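4.2 Wall colour and contrast in the home

Participants in the Follen study were asked which wall colours they had chosen since their sight began to change, and why. Most had repainted at least one room. Cream and magnolia remained the usual starting point, mainly in rented homes, where tenants often had no say in the matter.

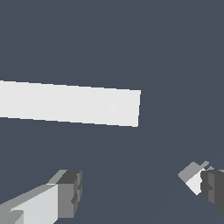
Contrast between a fitting and the wall behind it came up in nearly every interview. Handrails were mentioned most, then door frames and light switches. A white rail on a cream wall was hard to find in the evening, and several people had put coloured tape along it. The opposite pairing, a long off-white bar on a muted blue-grey ground, keeps a clear outline even with almost no shading on the bar. Two households had arrived at something close to this by painting only the lower part of the hall.

Where two dark colours meet, the line between them can be lost. Fang and Choi raised this for skirting boards, and our interviews agree with them — people spoke of misjudging where the floor stopped.

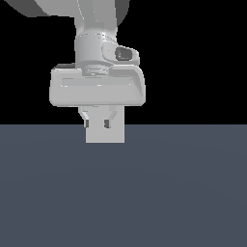 Figure 4. Pale grey against black and dark slate blue.

Small items caused more daily trouble than large ones. Chargers, remote controls and pill boxes were put down and not found again, most often on worktops of a similar shade.

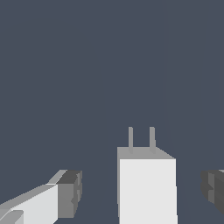 Advice leaflets tend to deal with rooms and leave out the things kept in them. Participants wanted help with both. A boxy white shape like a wall charger, set against dark slate blue, shows crisp upright edges, while the greyer side face is only a thin sliver and adds little. For objects of this size the background does most of the work. 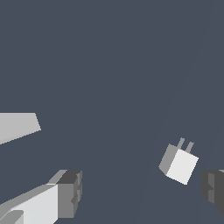
Cost limited what people could do. Paint for one room was within reach of most households, but new flooring was not, and five participants had given up on plans for the kitchen. Lighting is taken up in section 4.3.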